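Residents of Obura Court will receive new guidance on doorstep fraud in May, the Brinham housing office has confirmed.

"Two households lost money, and we take that seriously," said Tiziana Messina, safety officer.

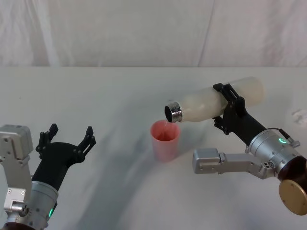

She added that letters had gone to 100 homes – each with a number to call. 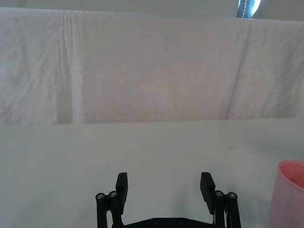
A white cloth backdrop and tabletop.

"Genuine staff carry identification," she said.

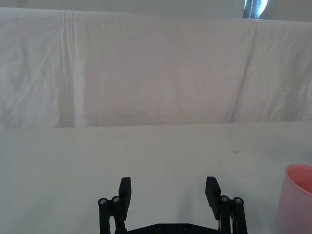
Should residents let a caller in to check?
Keep the door closed and telephone the office first.

Patrols continue until 19:00.

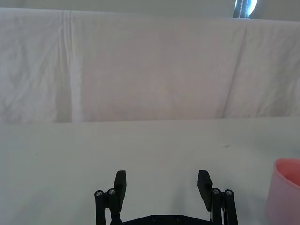
An open black gripper over a white surface.

"Please report any concern," Ms. Messina said.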